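Sim scores again, with the usual caution

Our chess-arm policy, Coste, now logs 173 successes in 191 simulated trials. I'd hold the applause. The earlier build, Indent, looked nearly as good in August and then fell apart once we changed the lighting.
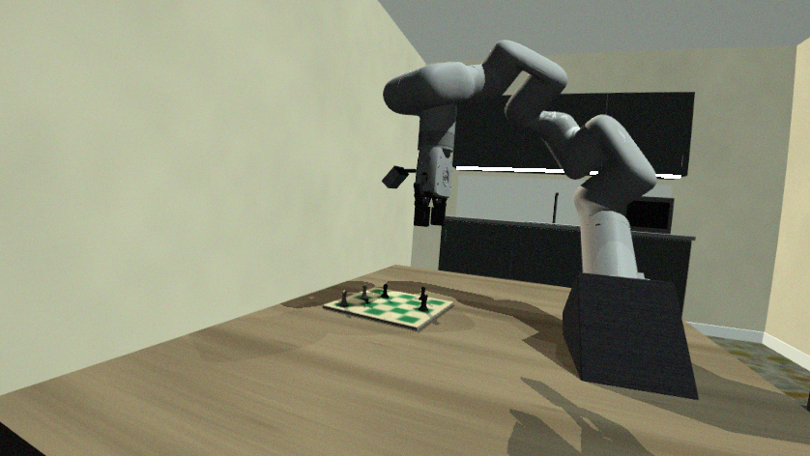 Sreekumar Varma's argument is that Coste was trained on 80 demonstrations where Indent needed 126, so the method must be doing something right. Maybe. Both sets came out of the same virtual kitchen, and a policy can learn a room as easily as a task.

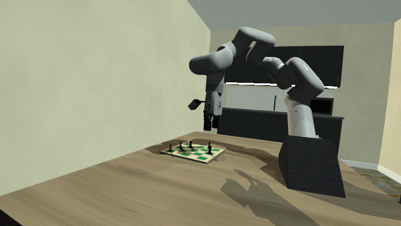

Shadows are my main worry. Divby, our renderer, draws them with hard confidence. One curves behind the board and carries on toward the pedestal, and I suspect the policy reads it as a cue for where the arm is. We haven't tested that.
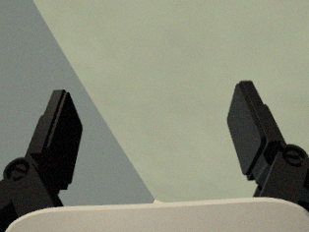 Rovden Manipulation Group – Research Notes

The wrist view ought to help, and so far the gain is small enough to be noise. I'd like to see it with three more seeds before it goes on a slide.

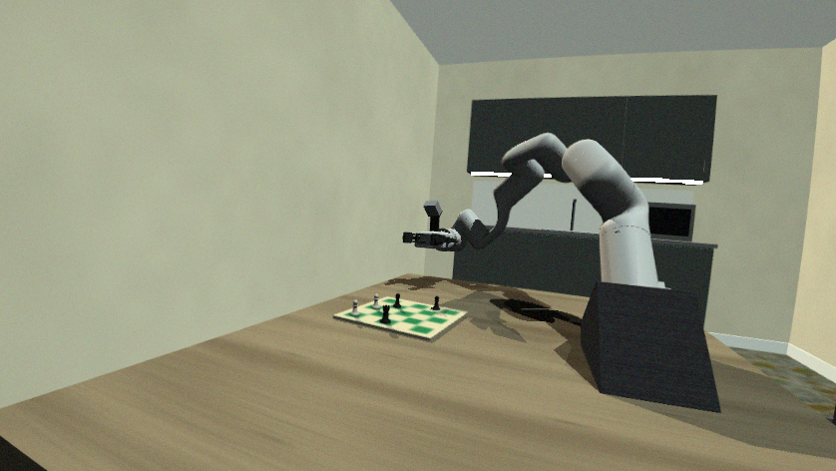

Next up is a run with the wall colors and lights shuffled on every trial. If the score holds, I'll say so in the next issue.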